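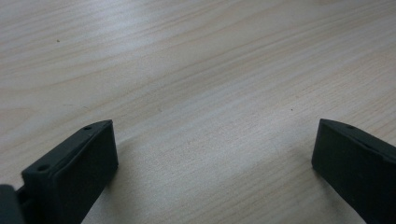 Fig. 1 - Bois clair, fil en oblique, veines plus foncées qui se resserrent par endroits.

Séance 3 - Lire le fil du bois avant de sortir le rabot

Bon, je reprends où je m'étais arrêté, c'est-à-dire au beau milieu du débit sur dosse. Ceux qui ont raté la fin de la séance 2, demandez les croquis à vos voisins, je ne les refais pas au tableau.

Petit rappel quand même. Un arbre grossit par couches, et selon la façon dont la scie traverse ces couches, on n'obtient pas du tout la même planche. Sur dosse, on coupe plus ou moins tangentiellement aux cernes : on voit de grandes flammes, des ogives, des lignes qui ondulent. Sur quartier, on coupe dans le sens du rayon et les lignes sont droites, serrées, presque ennuyeuses (moi j'adore, mais je sais que je suis minoritaire dans la salle !). Entre les deux il y a le faux quartier, et c'est là que tombent la plupart des planches que vous achèterez.

Le vocabulaire, maintenant, parce que je lis des choses étranges dans vos copies. Le fil, c'est la direction des fibres. Le veinage, c'est le dessin qu'on voit en surface. Les deux sont liés mais ce ne sont pas des synonymes, et on peut très bien avoir un veinage superbe avec un fil épouvantable à travailler. La loupe de frêne, par exemple : magnifique, et un cauchemar au rabot. Le contre-fil, enfin, c'est quand les fibres remontent face à l'outil. Le fer s'engage dessous, soulève, arrache, et vous passez la soirée au racloir.

Comment on s'y prend ? On regarde le chant, pas la face. La face vous raconte le dessin, le chant vous dit dans quel sens les fibres montent. On rabote dans le sens où elles montent vers la surface, comme on caresse un chat de la tête vers la queue. Si le chant est illisible, on passe la main à plat dans un sens puis dans l'autre, et à défaut on fait un essai avec très peu de fer.

J'ai apporté deux planches d'érable de chez Sterkemel pour que vous essayiez. La première est sage. La seconde change de sens à mi-longueur, donc il faudra la prendre par les deux bouts et s'arrêter au milieu. Repérez l'endroit au crayon avant de commencer, sinon vous le trouverez avec le fer.

Un mot sur l'humidité, on y reviendra en novembre avec le cours sur le séchage. Un bois stocké à 18 ou 20 % n'a rien à faire dans un meuble d'intérieur. Il va continuer à sécher, et il se retire bien plus dans le sens tangentiel que dans le sens radial - d'où les planches sur dosse qui tuilent et les quartiers qui restent à peu près tranquilles. Dans la longueur, le retrait est si faible qu'on l'oublie presque toujours. Pensez-y quand vous dessinerez un plateau avec des emboîtures : le plateau veut bouger en largeur, l'emboîture ne suit pas, et si vous avez tout collé, ça fend.

Nous utilisons des cookies pour mesurer la fréquentation du site. Accepter - Refuser - Personnaliser

Pour la prochaine fois :
- relire le polycopié Skondumer, partie retrait et gonflement (laissez tomber les tableaux en annexe) ;
- trouver chez vous un meuble en massif et dire, pour une planche au moins, si elle est sur dosse ou sur quartier, avec un croquis du bois de bout ;
- affûter votre fer. Vraiment l'affûter. Le mien aussi en a besoin, je ne fais pas le malin.

Le croquis se rend sur papier, 2 pages maximum, et on commencera la séance 4 par là, avant d'attaquer les assemblages.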